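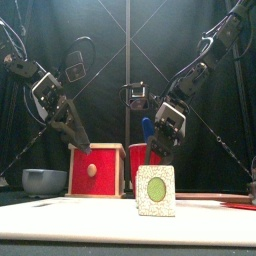
Robotics Club, Gimville High: where we are in February

Hi all! Halfway through the grant year, so time for the update I promised. We've spent $2869 so far, most of it on motors, cabling and a second set of gripper fingers (the first set wore out faster than I budgeted for, my mistake).

We have 14 students this term, up from 5 when we started, and they've split into two crews. The Bouazza crew handles the left arm, the Skarudik crew handles the right, and yes, they picked the names themselves and won't tell me why.

The task they're working on is tidying a tabletop. One arm goes for the wooden knob on the little red drawer box, the other reaches for the red cup, and they have to do it without bumping each other. We've logged 54 full runs. The drawer is going great! The cup is slower going, and it still gets knocked over more than I'd like. The kids think it's the approach angle and I think it's our timing code, so we're testing both.

Next up is the Pretent meet in April. I'd like to move what's left in the travel line over to spare motors, if that's okay with you. We can carpool. Could you let me know before spring break?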